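Tips for a two-arm laundry bench, from someone who doubts it will ever save you a minute

Every few months somebody at the Omholm workshop decides that folding T-shirts is a job for a robot. Fine. I have helped on two of these builds now and I still fold my own at home, faster. If you must, these are the things I would do first.

Rails before arms. Bolt your aluminium extrusion down, check it for square, then leave it overnight and check again. Ours had crept by 2 mm by morning and we blamed the software for a week.

Print your brackets slowly and print spares. A bright filament is easier to find on the floor.

Buy cable longer than you think you need, then tie it at the joints with a little slack at each. The Zurkberg guide tells you to let it hang free. I wouldn't. A loop that strays near the fingers will get pinched sooner or later, and 30 careful folds mean nothing if the next one pulls a plug out.

Start with plain cotton, one colour per garment, and a tray or basket with low sides. Ignore anyone who promises you socks.

Keep a switch that cuts power to both arms within reach of your chair. Test it at the start of every session, even if Janelle Macaraeg tells you it was fine at 7 last night.
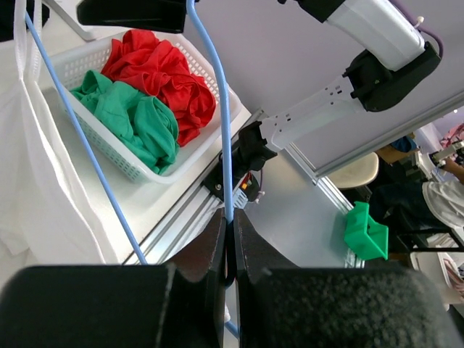
Noreen Hayat

Red and green shirts are good to practise with on a white table, as you can tell them apart from across the room. Leave them crumpled in the basket. A shirt laid out flat by hand proves very little, whatever the Nevudico videos would like you to believe.

Wipe the finger pads before you change any settings. Lint builds up and the grip goes, and then people start fiddling with numbers that were perfectly all right.

Write down every failed pick in a notebook, with the colour of the shirt. Mine is mostly crossings-out so far.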